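4. Findings: extension leads and the shared supply

4.1 How households describe their sockets

The survey asked tenants in Ralludthorpe and Prillby to report on the fixed sockets in each room and on the means by which further appliances were connected. Of the 870 forms sent out, 500 were returned in a usable state. The response was higher in Prillby, where the housing office delivered the forms by hand, and the figures for the two towns are therefore kept apart in the tables.

Most respondents did not distinguish between a power strip, a multi-way adaptor and an extension lead. The word "extension" was used for all three, and in Ralludthorpe the older term "block" was also common. The interviewers were instructed to accept the tenant's own word and to record the type of device separately. Where a form had been completed without an interviewer, the type was left unrecorded unless a free-text answer settled the matter. This accounts for the large "unspecified" column in Table 3, which should not be read as a category of device.

Tenants in the older terraces were the most likely to say that a strip was in permanent use. Several described it as part of the room. One household in Ralludthorpe had moved house twice with the same strip and had arranged the furniture on each occasion so that its lead would reach the wall. Another kept a spare in the kitchen drawer and regarded the loan of it to neighbours as an ordinary courtesy. Such accounts were frequent enough that a question on lending was added for the second round of interviews, held in June.

4.2 Rooms and times of day

The living room was named most often as the room with too few sockets, followed by the main bedroom. Kitchens were named less often than the literature had led us to expect. This may reflect the programme of kitchen replacement carried out in both towns by the housing office, under which worktop sockets were added as a matter of course while the remaining rooms kept their original wiring.

Respondents were asked at what time of day they were most aware of a shortage. The early evening was the usual answer. In households with school-age children the shortage was associated with the charging of telephones and portable computers, and in a number of cases there was a settled order of precedence between members of the family. Tenants living alone seldom reported a shortage, but they were no less likely to own a strip. Their reasons concerned distance: the socket was behind a wardrobe, or on the wrong side of the chimney breast, or at a height which the tenant could no longer reach in comfort.

The matter of height deserves more attention than it has received. In the Farell flats, which were built as sheltered accommodation, the sockets stand well above the skirting board, and tenants there rarely used a strip for reasons of access. In the terraces the sockets are set low. Tenants who found bending difficult had in many cases brought the supply up to the level of a table or shelf, and left it there.

4.3 Placement

Placement was recorded under six headings: on the floor in the open, on the floor behind furniture, fixed to a wall, fixed to furniture, on a raised surface, and other. The headings were revised after the pilot, when it became clear that the single heading "on the floor" concealed an important difference. A strip on open floor is seen every day and is likely to be unplugged, moved and dusted. A strip behind a bookcase may not be looked at for years. In the pilot, respondents were often unable to say how many appliances were connected to a strip of the second kind without moving the furniture, and some declined to do so.

Raised surfaces were more common than had been foreseen. Desks, sideboards and bedside cabinets were all mentioned. For the purposes of coding, a strip was treated as being on a raised surface whether it rested directly on the furniture or on a board, tray or cloth laid over it.
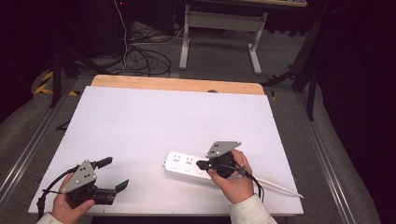 Figure 6. Power strip lying on a white board over a light wooden table (coded as "raised surface").

Pádraig Ó Néill, commenting on a draft of this section, objected that the heading runs together two quite different habits. A strip which lives on a desk, he argued, has been put there for good, whereas one brought to the table for an evening goes back to its drawer, and a survey which asks only where the strip is will count the second kind according to the hour at which the form happened to be filled in. He proposed that the question be worded so as to ask where the strip is usually kept and, separately, where it is used.

The authors accept the force of this objection. The wording cannot be altered for the returns already in hand, but the second-round interviews provide a partial check. In 30 of these the tenant was asked both questions. The answers agreed in most cases where the strip was on the floor, and disagreed in most cases where it was on a raised surface. The totals given under the latter heading in Table 4 should accordingly be taken as a record of use at the time of reply, and comparisons between the two towns on this point should be made with caution.

4.4 Replacement and disposal

Few tenants could say how old their strips were. The occasions for replacement were a cracked casing, a switch that no longer held, or the purchase of a new television. Advice leaflets had been received by most households in Prillby, where the Özkan hardware shop also kept a stock of them at the till, but only a minority recalled what the leaflet said about joining one strip to another. In Ralludthorpe no leaflet had been issued during the period of the study.

Strips that had been replaced were commonly kept. Garages, lofts and the cupboard under the stairs were the usual places, and the tenants concerned expected to find a use for them. The question of disposal is taken up again in section 5, together with the returns from the two recycling points.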